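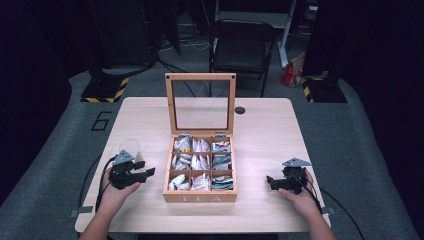

GREDMONT, August - I've been selling loose leaf out of the same narrow shop on the mill side of Gredmont for long enough that people have stopped asking me when I'm going to do tea bags. Well, you can start asking again! Folwood Tea is launching its first line of single-serve sachets this month, and I couldn't be more excited (or more tired).

The line is called Akisura. It starts with nine teas - four black, three green, a roasted barley and a mint that my regulars have been drinking out of jam jars all summer. Each sachet is wrapped by itself in paper, so you can throw one in a coat pocket or a desk drawer and forget about it until you need it.

I held out on sachets for years because the ones I tried tasted like dust to me. What changed my mind was a sample from Miettinen, the small packing outfit over the river, who were willing to put whole broken leaf in a roomier bag and didn't laugh when I sent the first two rounds back. The third round was lovely. I drank four cups standing up in their loading bay and signed the order that afternoon.

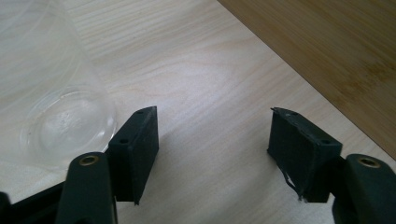
We're packing 2000 sachets of each tea to begin with, and when a flavor sells out it'll be a few weeks before more comes in. You can buy them one at a time from the counter for 80 cents, or pick out a mixed bundle of 50 and I'll knock a bit off the price. Mixing is encouraged - the barley and the mint together at bedtime is my own habit, and I'm trying to spread it.

Loose leaf isn't going anywhere, by the way. The tins stay where they are, the prices stay where they are, and I'll still weigh you out one ounce of something if that's all you want.

Come by for the launch tasting at the shop, from 4 p.m. until the kettles run dry. It's free, kids are welcome (the barley has no caffeine), and I'll have lemon cake out until it's gone. Cafes and inns that would like Akisura by the case can ask for the trade sheet at the counter or write to the shop and I'll mail one back.

Folwood Tea, Gredmont. Open daily except holidays.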